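Ernden Bin Cell: Setup and Care FAQ

Page kept by Lorraine Hartley. Covers the arm, the gripper, the cable loop and the clamped bin. Controller faults are on a separate page.

Who may change the setup?
Anyone signed off by Wendy Heywood or Ysaline Le Goff. Everyone else may load and unload parts with the arm stopped.

How is the bin held?
With clamps on its rim, screwed down to the table. Tighten by hand, then give each clamp a quarter turn more. Do not use a wrench. If the bin shifts when pushed at a corner, reseat it and run the corner check again.

What is the corner check?
Program 769. It moves the fingertip to 3 mm above the floor at each inside corner and stops. Measure the gap with the feeler block. A difference of over 1 mm between corners means the bin is not sitting flat.

How often does the check need to be run?
After any clamp has been loosened, after any contact fault, and at the first start after a weekend. The Sunday shift skips it unless one of the first two applies.

How much slack should the cable loop have?
Enough for a full wrist turn in both directions without the loop pulling tight. Jog the wrist at 10 percent speed and watch the ties at the top of the joint. If they lift or twist, stop and lengthen the loop. Too much slack is also a fault - the loop drops into the bin and drags parts.

Can I add another tie to keep the cables tidy?
Not on the moving side. An extra tie there caused the broken signal wire in November. Ties on the fixed side are fine.

What goes in the bin for a test run?
A mixed load: something soft, something flat, something round and something long. Log sheet 17 lists the current set. Spread the items out so that none of them leans on the rim. 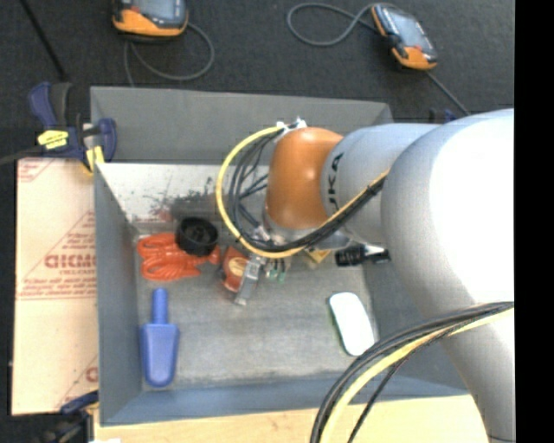
Gripper lowered into the bin with a mixed load. The yellow and black cables loop out from the wrist.

The finger touched the floor. What now?
Press stop, raise the arm in jog mode and look at the tip. Replace the tip if it is chipped or bent. Scuffs on the bin walls can be left alone unless a part catches on them.

Where are spare tips kept?
In the Tunstall drawer, second from the top. Tell Evie Rowbotham when you take the last pair.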